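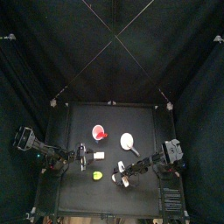
Page 2 of 3

Topic: Selling poems and prints in one book?

dollell_ink
Nov 24, 2018
I write poems and make linocuts. Jorkero Press offers to print both in one small book, 40 pages. They want 1,000 copies and I must pay half of the cost. Is this normal?

stasiv
For a first book I would say no. My own was 300 grams of paper and a lot of pride, and most copies still live under my bed. Ask them for a smaller run.

papermoth
I disagree with stasiv. A small run makes each copy expensive, and then the shops don't want it. But paying half — that I would not accept.

dollell_ink
Thank you both. They say the linocuts make the price higher. I could leave out the colour ones.

stasiv
Please don't! The colour ones are why I remember your table at the Dirnemitz fair. I have read your poems too, but later.

papermoth
Then make two things: a cheap booklet with the poems, and the prints sold separately, signed.

dollell_ink
I thought of this, but the poems were written to the prints. I will write to Jorkero in the evening and ask who keeps the rights.

papermoth
Ask also who pays for the storage.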